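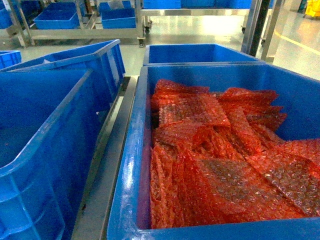 Red bubble bags in the blue bin, 3/27/24

I ordered 200 more of the red bubble bags for the shop. They cost a little more than the clear ones from Zeritz, but I can spot them on a crowded shelf and they lie flat when I stack them.

Small parts go in one bag, folded over and taped. Anything with a glass face gets two. I used to wrap those in newspaper and spent too much time picking ink off the packing table.

The Arnstead orders go out first this time. After that I need to buy tape, as I'm down to 4 rolls.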